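Open day at the Darnero hall, Apr 4, 2023

Quick page before I lose my notes. Hundar opened up the Darnero building for an afternoon and let people wander thru the robot section. Most of the stations were screens this time, the arms run in simulation first and the real floor comes later. Went in expecting a sales pitch, got 2 hours of people arguing about door handles. Great afternoon.

Parking was bad. Coffee was fine. Badge printer died right before I got to it so I had a sticker with a number on it, 47.

Doors were the big topic. The Madigan team had a whole corner for them, with a big monitor and a bench full of printouts. Their line was that a door looks easy until you count up everything a robot has to get right: where to stand, where to grab, how far to swing, how not to whack its own elbow. They say they've logged 4000 practice runs on doors so far. Most of the early ones ended in the wall, apparently.

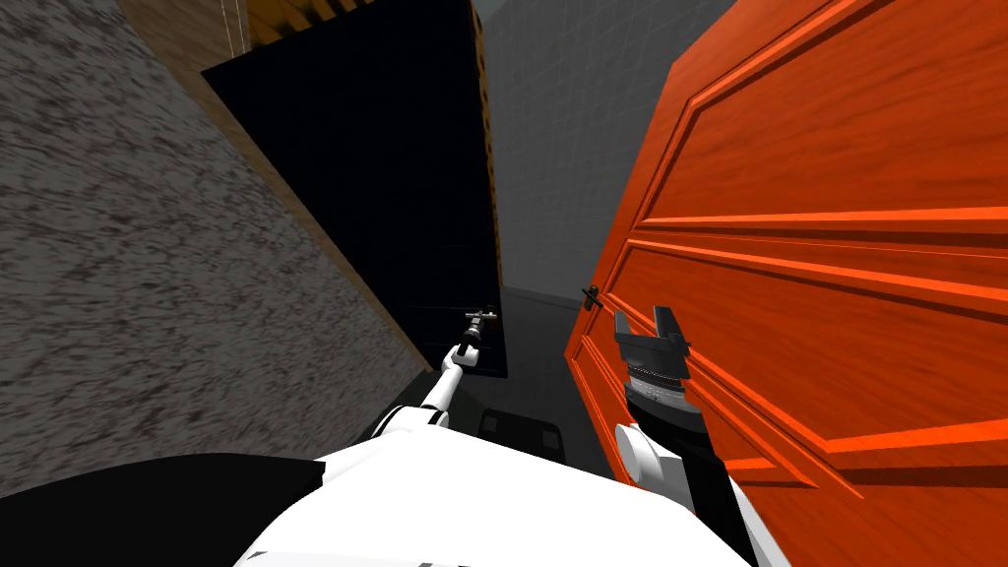

Door station, simulated. Orange door standing open, one gripper just below the lever handle, the other arm pointing at the dark doorway.

Stayed at this one the longest. The view is from up by the robot's own body, white torso along the bottom, both arms reaching out. Takes a minute to get used to, then you start leaning with it. Lots of kids leaning. The wood grain on the door is glossy as heck, somebody behind me asked if they could get it in that color for their kitchen.

Asked why the walls are so busy, rough gray stucco on one side and little tiles on the other. They swap the surfaces around between runs so the robot doesnt get hooked on one look. Handles get swapped too, lever, knob, pull bar. Knobs are still the worst, they said.

Briltent had the table by the exit, handing out stickers and a one page sheet on their training software. Talk was about 5 minutes, couldn't hear much from the back.

Next open day is in September, same building. Sign up at the front desk or on the Hundar events page. Get there early if you want to park.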